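The Day Our Robot Wouldn't Let Go

Hi, I'm Konrad Czarnecka, and I fix robots. Well, sometimes I fix them. A lot of the time I stand next to them with a cold cup of tea, scratching my head and trying to work out why they did something silly. Lots of you have written in to ask what happens when a robot goes wrong, so I'm going to tell you about one of my robots and one very stubborn grip.

The robot is called Wallon. It has two arms, and its job is to learn how to put things together and take them apart again. It practices on stuff made of plastic tubes and panels, because those come in all sorts of awkward shapes. Two arms are handy for this. Try screwing the lid on a jar with one hand and you'll soon see why!

What does "going wrong" mean?

When engineers talk about something going wrong, we often use the word fault. A fault is a problem inside a machine. It could be a wire that has come loose, a part that has worn down, or a mistake in the instructions the computer follows. Some faults are so small you'd never notice them. You might have one in your house right now, like a flashlight that only works if you shake it.

A failure is what you get when a fault stops the machine from doing its job. So a loose wire in the flashlight is the fault, and no light when you're looking under the bed for your other sock is the failure.

Wallon had a fault first. Then, on a rainy morning in May, it had a failure.

What happened that morning

Wallon was holding on to a plastic tube with its right gripper. (A gripper is the robot's hand. Most of them don't have five fingers like yours, and they don't need them.) I sent the message that means "open up and let go."

Nothing happened. I sent it again. Still nothing.

The left arm thought everything was fine, so it carried on with the next step, which was to pull. Now one arm was pulling and the other arm was hanging on, like two kids with one blanket. The tube bent, there was a horrible creak, and I hit the big red stop button so hard that I hurt my hand.

The stop button did just what it's meant to do. Both arms froze where they were. The tube had a crack in it, but no people got hurt, and a tube is easy to replace.

Things are crowded when both arms are busy in the same spot. The arms are silver and the grippers are white, and the right one has a black circuit board beside it with a little red light on it. Keep that board in mind, because it matters in the next bit.

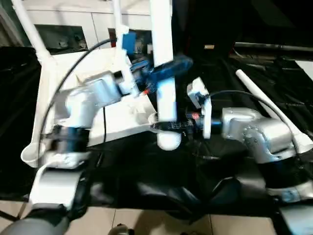
Hunting for the fault

Finding a fault is a bit like being a detective, except that your suspects are all wires. I started with the easy questions. Was the power on? Yes. Was the computer sending my message? Yes, I could see it on my screen. Was the message getting to the gripper? Hmm. Not always!

So I kept Wallon switched off, got up close with a flashlight and had a good look at the cable that goes to the right gripper. A robot's cables have a hard life. Each time an arm bends, the cable has to bend too. I looked up the count, and that arm had bent 2,344 times since we put the cable on. Inside, one of the thin wires had snapped almost all the way through. When the arm was straight, the broken ends touched and the message got across. When the arm was bent, they came apart and the message had nowhere to go.

You can try this with a paper clip. Ask a grown-up first, then straighten it out and bend it back and forth in the same place. After a while it gets weak and breaks. (Careful, the ends are pokey.) Metal gets tired, and engineers really do call it that - metal fatigue.

How we made it safer

A new cable would have fixed the fault. It took me 42 minutes to fit one, and most of that was spent looking for a screw I'd dropped. But I also wanted to know why the left arm had kept on pulling, and that was a mistake in the instructions. Whoever wrote them had assumed the right gripper would always open when it was told to. (It was me. I wrote them.)

We changed four things:

The gripper now has to send a message back saying "I'm open" before the other arm can move.

If that message doesn't come, both arms stop and wait for a person.

The arms can feel how hard they are pulling, and they stop if it's too much.

We check the cables every 6 weeks and write down what we find.

Could a robot hurt somebody?

Yes, it could, and that's why we have rules. A robot arm is strong, and it can't tell your elbow from a piece of tube unless somebody has taught it to. When Wallon is moving, we stay back behind a line on the floor, and one person always stands by the stop button with nothing else to do. If a robot freezes, we don't reach in to help it! A stuck robot might come unstuck very suddenly. We switch the power off, wait, check that it's really off, and only then do we go near.

The same goes for machines at home. If the blender jams or the toy train stops with something caught in its wheels, don't poke your fingers in. Go and get a grown-up, and have them unplug it or take the batteries out before anyone touches it.

As for Wallon, it has its new cable and it's back to practicing. I kept the old one. It's in my desk drawer, next to the cracked tube.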